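We use cookies to improve your experience on this site. By continuing to browse you accept our cookie policy. Accept | Manage settings

The Arm That Didn't Stop

Monday, September 23, 2019

It took 12 seconds. A robot arm at Hedside, the kitchen-robot startup in Marberg, was halfway through a routine table-setting run in May when it lost track of where the table was. It kept going down. The gripper met the tabletop, pushed, and went on pushing until an engineer got a hand on the red button.

No one was hurt. One cracked bowl, one bent finger on the gripper, a dent in the table you can still feel with your thumb. But the company shut down all its arms that afternoon and they stayed off for 31 days, a long time for a firm that lives on demo money.

What went wrong was dull. The arm was running Wundar, a motion package the team had liked for its speed. Wundar has a force limit – push harder than a set number and the arm freezes. The limit was on. Everyone had checked that it was on. But after an update the night before, the number had gone back to the factory setting, one meant for a much bigger arm. So the limit was there and it was useless. The log shows the arm passing the old cutoff in the first second.

Then the second fault. The software stop, the one on the laptop, got stuck in line behind other commands. Somebody clicked it. Then clicked it agian. The arm read those clicks after the power was already cut.

Hedside went back through its records, all 2,096 runs. In 558 of them the force limit had been wrong in some way. Mostly small stuff, a little too high, never noticed since nothing got hit. That number is the one people in the building still bring up at lunch.

The fixes are not fancy. Limits now get read back from the arm itself before every run, and if they don't match the sheet, it won't move. A second stop button, wired, on the other side of the table. And a supplier change – the new force sensors come from Kang, and they cut the motors directly without asking the software for permission.

The tables changed too. Brown paper on top, blue tape marking off the sections. 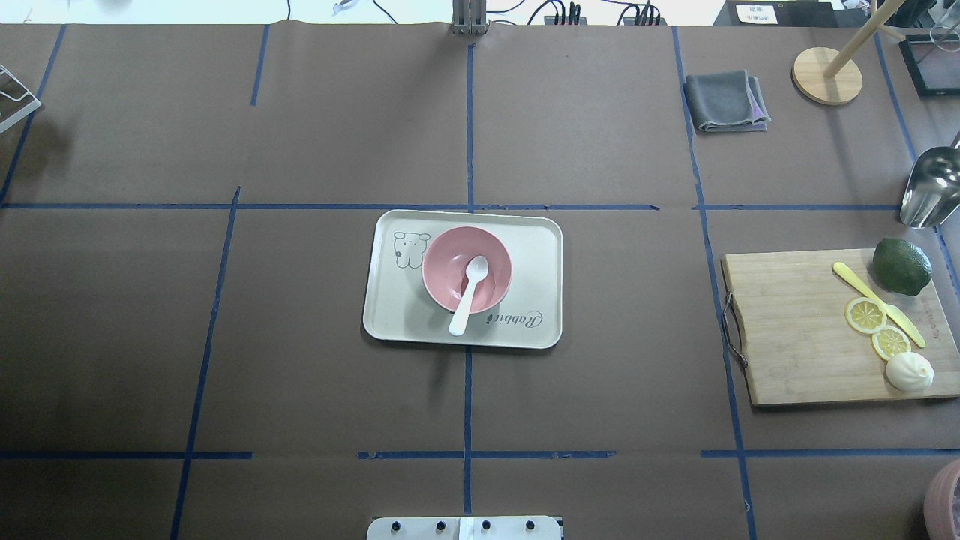 Work is slower now. Setup used to be a quick glance and go, and the morning checks eat up time the team would love to have back. There's grumbling. One engineer told me she still stands a full step further away then she used to, and she wrote half the code.

The big question is what happens outside the lab. Hedside wants its arms in real homes, where there's no second button and no one reading a sheet before breakfast. The company says it won't ship until the hardware cutoff has gone a full year without a miss. The count started over in May, and as of this week it's still running.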